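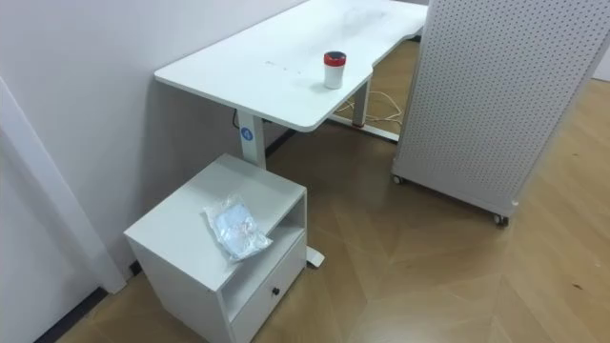
Figure 1. Desk with the red-lidded cup, cabinet and wheeled pegboard panel.

5.2 The cable incident

Our base, Botudar, was supposed to drive to the desk, take the cup and back out. On run 34 it took the cup and then backed over the white cables on the floor under the desk. The left wheel wound one in and kept winding. The planner, Cludach, reported "path clear" throughout, and it went on reporting this for over 90 seconds while Botudar pivoted politely against the foot bar.

Bożena Tomaszewski hit the stop button. The cup survived. One motor driver did not.

The cause was dull. We had set the obstacle filter to ignore anything under 45 mm to stop it from fearing the seams in the floor. Cables are under 45 mm. So are toes, as our supervisor pointed out.

The filter is now off within 2 m of furniture, and a stalled wheel cuts power. Tying up the cables is planned for August.

Grisolero student robotics project | Contact: project desk | Back to top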